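Visit report: Hasthorpe workshop, September

Three of us went to Hasthorpe to see how the hand-held gripper tools are kept running. Jamshid Shirazi, who maintains them, took us through one unit from the bench rack to the work table and back. The tools are used by hand to pick and place footwear, and the recorded motion is later replayed on the Korkico arm in the next bay. The arm was down for a cable change, so the visit was spent on the hand tool.

Setting up

Each shift starts with the jaw opening. The operator closes the jaws fully, zeroes the reading, opens them to the stop and closes them again. If the second zero differs from the first by more than 2 counts, the tool goes back to the bench. Most failures are put down to a screw working out of its insert. The body parts are printed in black plastic and the screws run into brass threaded inserts, pressed in with a soldering iron. Jamshid's rule is hand tight plus a quarter turn with the short driver. Over-tightening pulls the insert, and the finger then has to be reprinted.

The table is set next. The shoes have one marked start position, and the tray goes where the task sheet says. A task is repeated until the sheet is full, then the sheet goes into the Kwan folder with the tool number on it.

Pads

The pads take most of the upkeep. They are cut from sheet, glued to the inner faces of the fingers and treated as consumables. The log for the unit we followed stood at 1,804 cycles, on its 29th pair of pads. Inspection falls every 250 cycles. Frayed edges are tolerated. Lifting at a corner is watched, and the pad is changed once the lifted part can be folded back over the face.

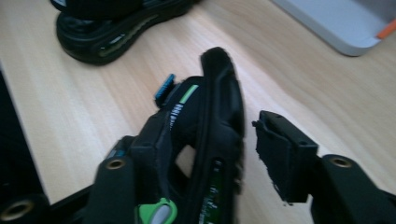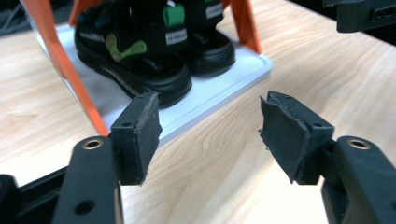 Gripper fingers at the work table: first with one shoe of the pair held, second with the jaws open and the pair on the tray.

To change a pad, the finger is taken off the tool and the old material scraped away with a plastic blade. Residue is removed with alcohol, and the finger is left for ten minutes before new glue goes on. The pad is clamped overnight. A pad fitted in a hurry during the day tends to creep, and the closed reading creeps with it.

I asked why a harder pad had not been tried. It had, under the Gendar trial last year - it wore well but let smooth rubber soles slip, and the operators squeezed harder to make up for it, with more pulled inserts as a result.

Points to take back

Our own pad log records dates only and should record cycles. The double zero check takes under a minute and could be adopted as it stands. Jamshid will send the cutting template for the pads and the part number of the inserts.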